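Mendstead Workshop Notes
Home > Guides > Grippers

How to compare two sets of fingers on a hand-held gripper

Posted 9 December 2019 by Lempi Partanen

This guide covers a short bench test for hand-held grippers. We use it at Mendstead when a new set of printed fingers comes in and we need to choose between it and the set already fitted. The last time was for the Liem project, with the standard Porkadine fingers against a shorter set drawn up by Yiran Li. You can do the whole thing in an afternoon with household objects and a plain table.

What you need

A pair of hand-held grippers with their cameras
Both sets of fingers and the screws that go with them
A white board or other plain matt surface
A small mix of objects, including something round, something thin and something that will roll
A notebook or a spreadsheet

Step 1. Fit the fingers and check the opening

Fit the first set and tighten the screws by hand before using the driver. Open the jaws fully and look at the picture from the gripper camera. Both tips should be in view and should reach the same height, or very close to it. If one side sits lower, loosen it and seat it again.

Look along the inner edges while you are there. Printed fingers chip easily, and a chip near the gripping face can spoil a result on thin objects. Write down any damage and carry on, unless it is right at the tip.

Keep the board clear in front of the jaws for this check. Anything else can stay at the far end.
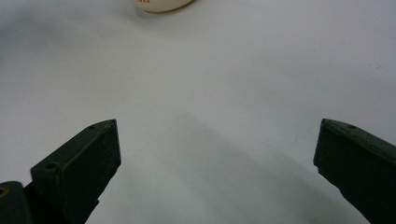
Step 2. Set out the objects

Move the objects to the middle of the board, where both hands can reach them without stretching. A pen standing in a cup is a good first target. It asks for a grip on something thin, and the other gripper can hold the cup steady. Lay a cylinder or two flat on the board as well.

Check the cables before you start. They should have enough slack for a full reach to either side, and they should not drag over the objects. Long black sleeves help if your arms will be in the head camera's view, but plain ones of any colour will do.

Practise each move a few times before you record anything. The first tries with a new gripper mostly measure how used to it you are.
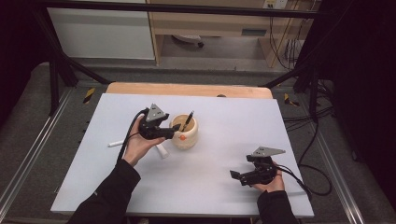 Step 3. Run the tries

Do 16 tries with each object for each set of fingers. Start every try from the same place, with the jaws open. Score it like this:

2 for a clean lift with no slip
1 for a lift that slipped or needed a second grab
0 for a miss or a drop

Take a rest after each object. Tired hands close the jaws unevenly and the later scores suffer. If you can, have a second person do the same run. Yiran and I often differ by a point or two on the same object, and we keep both sheets.

Step 4. Look at rounded shapes separately

Curved objects need their own line in the table. Flat fingers touch them over a small area, so the state of the pads matters more than the length of the finger. Look at the pads before this part and note any fraying or peeling. Our Vokisen pads are held on with double-sided tape, and we replace them once the edge lifts.

Approach from low down with the jaws wide, and stop short to check that the object is between the tips in the camera picture. Then move in and close slowly.
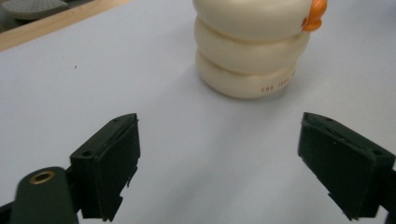 Lining up on the stacked rings, jaws open.

Step 5. Swap and repeat

Change to the second set and go back to Step 1. Use the same objects in the same order. Add up the scores for each object and compare those first. The overall total can hide a set that does well on cups and badly on pens.

In our run the shorter fingers were better on cylinders lying flat, and the longer ones were easier to see past. We kept the longer ones on for Liem and put the others in the drawer with a label.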